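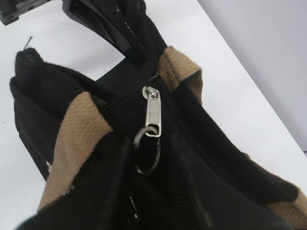

Black bag, tan straps, key ring on the zipper pull.

Ticket: zipper sticks on black fabric bag
Posted in Bags and Repairs, January, by the Lostow repair desk
3 comments | 16 shares

Problem as reported: the top zipper catches when closing. Opening is fine. The owner had added a split ring to the pull to get a better grip, and says the catching began before that. The bag is a Pluston, used daily for books and a lunch box.

Step 1. Emptied the bag and turned it upside down over the sink. Crumbs and a little sand came out. No change in the zipper.

Step 2. Ran the slider back and forth with the bag empty. It caught in the same place each time, a short way before the closed end. Brushed the teeth with a dry toothbrush, both sides. Slightly better.

Step 3. Cleared a place on the table for the next part. Black fuzz shows up well on white, and so does anything that drops out of the track.

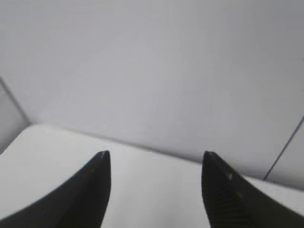

White tabletop, plain wall behind.

Step 4. Turned the bag partly inside out and checked the lining near the sticking point. Found a loose thread lying against the tape. When the zipper was closed, the slider pulled it in. Trimmed it close with nail scissors and melted nothing – the fabric is too soft for a lighter.

Step 5. Rubbed a little Nolte zipper wax on the teeth, wiped off the extra and worked the slider up and down 55 times. The catching got lighter and then stopped.

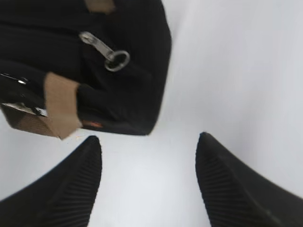
The straps were checked as well while the bag was on the bench. The webbing is fuzzy along the edges, but the stitching holds under a firm pull. No repair needed there yet.

The split ring can stay on. If it snags on clothing, swap it for a short loop of cord.

Result: zipper closes with one hand, bag full or empty. The owner will report back after a month of use. If it starts catching again, the slider is probably worn and should be replaced – Trasside sells them singly.

Status: resolved, pending owner report

Related tickets
Slider came off one side of the track
Strap stitching pulled out at the base
Removing wax marks from dark fabric
Pull tab broken, slider still good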